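Home | Gallery | Kitchens | Odds and Ends | Write to me

July 24, 2003
Posted by Jurić

Right, the kitchen gallery is finally up! I've been promising this page since June, when the new counter went in and I started boring everyone I know with talk of grey veins and grout. We're up to page 22 of the gallery now, so if you've come here from the Bornport harbour pictures you've some catching up to do.

I'll keep the chat short (I always say that). The counter is the marble-patterned one I went on about last time, and I still like it enough to wipe it down after every cup of tea. The mosaic tiles took me 3 goes to choose — I had sample squares from Skasen propped against the kettle for weeks, and went back to the very first ones. The bamboo board lives out on the counter for good now. It has a groove to catch the juice, so I can cut up a melon without it running down the cupboard doors, and it's too big for any of the drawers anyway.
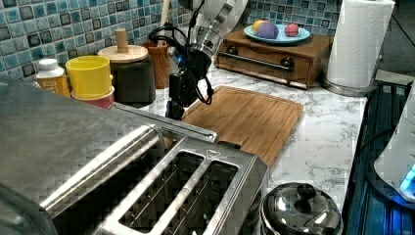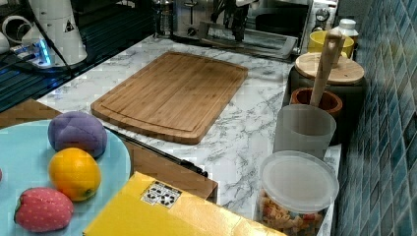
Bamboo board, marble-pattern counter and the toy fruit on its light blue plate, in both pictures. The toaster and the blue and grey tiles are in the first, the jar of dried fruit in the second.

I'm rather fond of the dark canister with the round wooden lid, so of course I want a second one to go next to it. Amance used to have them in 2 sizes but the shop in Bornport only had the big ones left when I went in. If anyone spots the smaller one, do write and tell me!

The pantry shelves are next, once I've painted them. I've got as far as buying the brush.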